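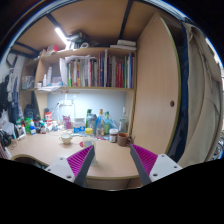 Gelavton Residence Hall — Desk and Room Inspection FAQ

When are rooms inspected?
Inspections take place in April. Residents receive written notice 10 days in advance.

May I keep bottles and jars on my desk?
Yes, provided that each one is closed and the desk lamp stands clear of bags and packaging.

Are mugs and cups permitted?
Yes. Cups borrowed from the dining room must be returned within 2 days.

What should I do with empty bottles?
Rinse them and take them to the recycling point on your floor. Glass and plastic are collected separately.

What happens if my desk does not pass?
You will have 4 days to clear it before a second visit. A charge of $30 applies if that visit is also unsuccessful — payable at the front office.

Whom do I contact with questions?
Please write to Qistina Sutanto, Residence Office.

Last updated: 2023-10-30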